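Torham trims soft-plastics contamination with lined bins in guest rooms

Torham, the serviced-accommodation operator, has changed the way it handles small waste bins in its furnished suites after an internal review found that food wrappers were the main cause of rejected recycling at its Medbridge property. The new procedure took effect in December and covers the bedroom and living-area bins only. Kitchen bins are on a separate schedule and are not affected.

Under the previous arrangement each suite had one unlined bin per room. Housekeeping staff emptied these by hand into a two-stream trolley, sorting paper from general rubbish at the door. The review looked at what ended up in the paper stream and found confectionery and snack wrappers in most loads. Multilayer film of this kind, usually a printed plastic bonded to a metallized layer, cannot be pulped with paper and is not accepted as rigid plastic either. Loads that contained enough of it were downgraded to landfill at the operator's cost.

The replacement system drops sorting at the door. Every bedroom and living-area bin now carries a thin dark liner, changed at each turnover, and its contents are treated as general waste in full. Paper and beverage containers go to a labelled station in the corridor. Guests are told of the change by a card on the desk, which lists what the corridor station takes and gives the collection time.

"We were asking people to make a decision about a chocolate wrapper while they were stripping a bed," said Rania Hijazi, who manages housekeeping operations for the company. "The sorting was being done fast and it was being done wrong. A liner takes the decision away from the room and puts it in the hallway, where there's a sign and a bit more light."

Hijazi said the liners also dealt with a cleaning problem. Sugar residue from opened packages had been sticking to the inside walls of the bins, and wiping each one out added to the time spent in every suite. Staff now lift the bag, check the base and fit a new one. The bins themselves are wiped at every second turnover, or sooner if a liner has torn.

The bins have not been replaced. Torham considered a divided model with 2 compartments, supplied by Bodnár, and tested it in a handful of suites. The divided bin was rejected on footprint. Many of the bedrooms have narrow clearances between the bed and the wall, and the trial units had to be moved before bedding could be tucked in. They were also found to leave scuffs on plank flooring when dragged, a concern in the older suites, where the boards have a polished finish and repairs are charged back to the floor budget. The round single bin can be lifted with one hand and set down again.

Placement has been standardized as part of the same work. Bins are to stand on bare floor, clear of rugs, with enough space around them that hanging bedding or curtains do not fall across the opening. Staff had reported that throws and quilts left over the side of a bed were catching on bin rims and, in a few cases, trailing into the waste. The revised room sheet asks that the bin be positioned last, after the bedding has been squared off.

Liner thickness was the subject of some discussion. The company first specified a heavier bag, on the assumption that it would tear less often, but heavier film did not sit well in a small bin — it stood away from the walls and took up part of the volume. The thinner liner now in use folds down against the sides and is tucked beneath the rim. It is adequate for dry waste such as wrappers, tissues and tags. Guests with wet or heavy rubbish are directed to the kitchen bin.

Torham ordered the first 860 liners through Premance, its existing consumables supplier, and will set the reorder quantity once a full season of use has been recorded. Rejected paper loads are to be logged against the same period. The company said it would not publish a diversion rate for the property until both sets of records were complete, noting that the total volume of general waste was expected to go up under the new procedure even as the quality of the paper stream improved.

Whether the wrappers themselves can be recovered is a separate question. Soft-plastics collection for commercial customers remains limited in the area, and the operators that do offer it set strict conditions on food residue. Hijazi said a corridor container for clean film had been discussed and put aside for the time being. "If it goes in with crumbs on it, we're back where we started," she said.

The procedure applies to 72 suites at Medbridge. A further 70 at the company's second building will move to lined bins when the current stock of trolley bags has been used up. No change has been announced for the common-room and laundry areas, where open paper bins will stay in place. Owners of individually titled suites in the rental pool have been sent the revised room sheet and may request a copy of the liner specification from the housekeeping office.
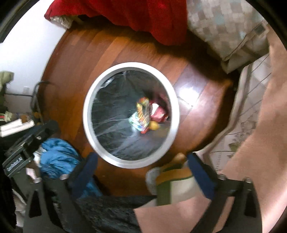 Wrappers in a lined bin on a plank floor. Under the new procedure, room bins are emptied as general waste.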